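# 로봇 조작 학생 프로젝트 ‘플로루스(Florus)’ 참가자 모집 공고

울렉(Ulleck) 로봇교육센터는 2026년도 상반기 학생 프로젝트 ‘플로루스’에 참여할 학생을 다음과 같이 모집합니다.
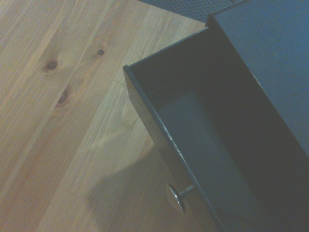 **로봇을 다루어 본 경험이 없어도 지원할 수 있습니까?**

경험 유무는 지원 자격에 포함되지 않으며, 선발된 학생은 첫 2주간 기초 안전교육과 조작 실습을 의무적으로 이수합니다.

## 1. 프로젝트 개요

플로루스는 가정용 가구와 생활용품을 대상으로 로봇 팔의 조작 동작을 설계하고 기록하는 학생 주도 프로젝트입니다. 올해의 과제는 서랍 여닫기와 물건 넣고 꺼내기입니다. 지난 기수는 총 1,136회의 조작 시연을 기록하였고, 이 중 872회가 검수를 통과하였습니다. 이번 기수의 목표는 검수 통과 기준 2,000회입니다.

## 2. 모집 분야 및 인원

모집 인원은 총 8명입니다.

| 분야 | 인원 | 주요 업무 |
|---|---|---|
| 원격 조작 | 4명 | 로봇 팔 조작, 시연 기록 |
| 데이터 검수 | 2명 | 영상 확인, 실패 사례 분류 |
| 소프트웨어 | 2명 | 기록 도구 유지보수, 학습 코드 실행 |

소프트웨어 분야 지원자는 파이썬 기초 문법을 숙지하고 있어야 합니다. 분야 간 중복 지원은 허용하지 않으나, 지원서에 제2지망을 기재할 수 있습니다.

## 3. 지원 자격

- 국내 고등학교 또는 대학교에 재학 중인 자
- 주 2회, 회당 3시간의 정기 활동에 참여할 수 있는 자
- 7월에 열리는 발렌티니(Valentini) 학생 로봇 경진대회에 출전할 수 있는 자
- 미성년자의 경우 보호자의 서면 동의를 받은 자

## 4. 활동 내용 및 지원 사항

참가자는 분야별 조에 소속되어 활동하며, 조별 진행 상황을 매월 한 차례 서면으로 보고합니다. 조작 기록과 검수 결과는 센터의 내부 관리 시스템 프라네오(Praneo)에 등록합니다. 프로젝트 지도는 시한 시에(Sihan Xie) 책임강사가 담당합니다.

참가비는 없습니다. 실습 장비와 교재, 경진대회 출전 등록비는 센터가 부담하며, 교통비와 식비는 지급하지 않습니다. 정기 활동의 80% 이상을 출석하고 최종 보고서를 제출한 참가자에게는 수료증을 발급합니다.

## 5. 전형 절차

1. 서류 심사: 지원서 및 자기소개서
2. 면접: 개별 면접 15분, 간단한 조작 과제 포함
3. 최종 발표: 개별 전자우편 통지

면접 시 수행하는 조작 과제는 숙련도 평가를 목적으로 하지 않으며, 지시 사항의 이해와 안전수칙 준수 여부를 확인합니다.

## 6. 유의 사항

제출 서류는 반환하지 않으며, 기재 내용이 사실과 다를 경우 선발을 취소할 수 있습니다. 활동 중 기록된 영상과 데이터는 교육 및 연구 목적으로 보관되며, 외부 반출 시에는 책임강사의 사전 승인을 받아야 합니다. 지원서 양식은 센터 행정실에서 배부하며, 작성한 서류는 행정실에 방문하여 제출하시기 바랍니다.

2026년 1월 9일

울렉 로봇교육센터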